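Anyone else's job turning into "teach the robot"? How do you split the work fairly? 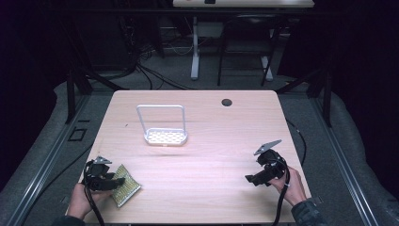

Posted by predine_floor2 in Workplace & Careers

I've been on the small-parts packing side at Hitus for 6 years, and since July my shift has been different enough that I don't know what to call my job anymore. Half the day I still pack. The other half I'm at a table with a gripper in each hand doing little household chores over and over so the robots can learn from it. Today's was the sponge one, where the sponge is in the left gripper and the white wire holder stands out in front of you on the table. Sounds silly, I know, but try it with two fingers on each side and no wrist feeling at all! You get better at it faster than you'd think, and then your forearms let you know about it after lunch.

My problem is the people side. There are four of us who rotate and everyone else stays on packing. The packers think we get the easy seat. We think they get to walk around and talk. My lead logs every session in Jira as a ticket, so on paper I closed 600 things last month and my friend on the line closed none, and guess whose name came up in the team meeting. She was pretty hurt, and I didn't enjoy it much either.

And then there's the big one — are we teaching the thing that does her job next year? My lead says no, the chores are for home robots and have nothing to do with packing. I believe him, mostly. Has anybody been through this and found a way to share it out that didn't turn the room sour?

Bello Okafor

We went through this at Ekwueme and made every mistake you're describing, so take this as one person's experience.

First, get the session tickets out of the same board as the real production work. Ask your lead for a separate project. It took ours ten minutes to set up and the whole "who closed more" thing died down in a couple of weeks. A two-minute demo and a full pallet should never have been sitting in one column.

Second, open the rotation to everybody who wants it, and let people say no without it counting against them. We had a sign-up sheet for blocks of 2 hours, with a break in the middle. Some of the loudest complainers did one block, found out how sore your thumbs get, and went happily back to the line. A couple of others turned out to be really good at it (one guy was so smooth that they had him train new people, and he got a raise out of it).

On the scary part, I'd ask in writing what the recordings are used for and whether any packing tasks are planned. Our manager couldn't answer at first and had to go find out, and that told us something too. Two packing jobs did go away here over time. Both people moved to other roles, one of them wasn't thrilled about hers. I don't want to paint it prettier than it was.

Also talk to your friend! Tell her what you told us about the meeting.

gluegun_mornings

do you get paid extra for it? we got a one time thing of $3,475 for the whole group to split and it caused more fights than the robots did lol. get the pay part settled before you worry about the rest

hitchpin

Rotate every day, not every week. A week at the table is too long and your elbows will hate you. Can't help with the Jira stuff, we use a whiteboard.

predine_floor2

Thanks, all. No extra pay so far, and I'm asking about that tomorrow along with the separate board. I did talk to her at break — she wants to try a block herself, so I'm going to see if she can have my afternoon one.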